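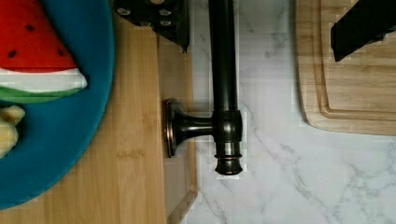

Should a student robotics club be graded on whether its robot finishes the task?
Only in part, and a smaller part than most clubs give it now. The larger share of the grade should go to the record of attempts, including the ones that failed.

I have judged the manipulation event at the Brurham student meet for several seasons, and I helped write its current rule sheet. The event is simple on paper. A team gets a kitchen counter layout, a set of toy food, a plate and a few boards, and has to move named items from one place to another. Scoring is out of 500 points. Under the present rules 104 of those points depend on the written log. The rest depend on the final run.

I think that split is wrong, and I voted for it.

A final run lasts a few minutes. It samples one start position, one lighting condition and one operator. A team whose policy works one time in three can have a good run in front of the judges. A team whose policy works nine times in ten can have a bad one. With a single run per team we can't tell these two apart, and we hand out a ranking as if we could.

The log can tell them apart. Last season the Drudon team turned in a log of 33 attempts on the same pick. Of those, 23 succeeded. Each failure had a line giving the start position, the grasp angle and what went wrong. Most of the failures came from a single cause: the approach path had been tuned on a clear counter, and the wrist had to come in at a steeper angle once there was fixed hardware near the plate. The students found this by sorting their own table. On the day, the robot dropped the item short of the plate and they placed near the bottom.

The team that won had a log of one page. It said the system had been "tested many times."

Darren Cheetham, who coaches at Picard and has argued with me about this since the rule was drafted, holds that competitions should reward results. His case is not a weak one. Students like a clear finish line, parents can follow a run, and a log can be padded or made up the night before. He also points out that judges read logs badly. I agree with that last point. I have skimmed them myself at five in the afternoon with a stack left to go.

Padding can be dealt with. Require the raw recording for every logged attempt, and let judges pick three at random to check against the written entry. The Tastska league already does a version of this, and the check takes less time than resetting the counter between runs.

The question of clutter also needs a rule. Teams should be required to log attempts with obstacles near the target, at heights that force the arm to plan around them. A cleared table measures very little. Soft toy food on a plate is forgiving to grip, so the grasp itself is seldom the hard part. Getting the fingers there without touching anything else is, and a pass or fail mark on the item says nothing about it. I would add a contact column to the log: touched nothing, brushed something, moved something.

My proposal for the next rule sheet is an even division of the points between log and run, with the run scored as the average of three tries from start positions drawn by the judges. Setup time would have to be cut to fit this in. The practice window before lunch is the obvious place to take it from, and teams that depend on that window for last-minute tuning will object.

Comments on the draft go to the event desk by the end of December.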